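Suturing lab, notes for session 4 (Rajkumari Rastogi, Biltine room)

Okay, interrupted stitches! Last time we did the running stitch, and half of you pulled it so tight the edges puckered, so we're slowing down. Each stitch gets its own knot and its own tails, which means that if one goes bad you can cut it out and leave its neighbors alone. I love these for a beginner (I did 100 of them on a foam pad before I was allowed near anything else, and my first 98 were ugly).

Grip the needle with the driver, keep the tip in view, and follow the curve with your wrist. Please don't push it straight through!

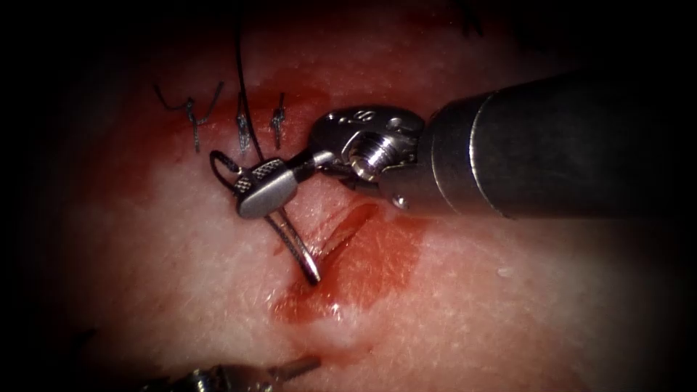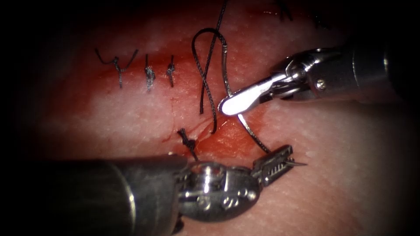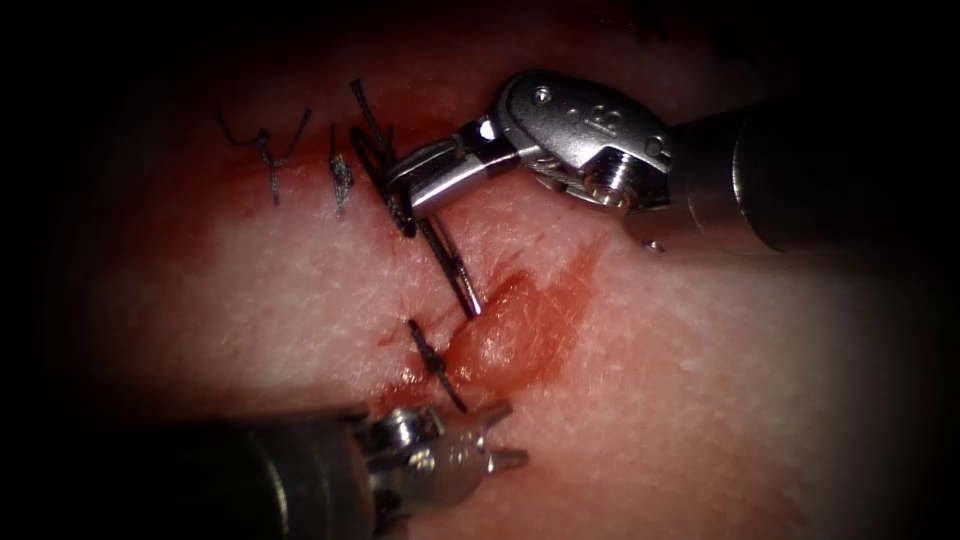 Back to spacing. I want the gap between stitches to match on both sides of the cut, and the edges should just touch. Snug, no more. If the skin pad turns pale around the knot, you've overdone it, so snip it and go again. Leave tails long enough to grab when it's time to take them out, but trim them before you start the next one or you'll tie them in, and I've done that more times than I'll admit.

For homework, read the Kalinowski chapter on knots and bring your own practice pad.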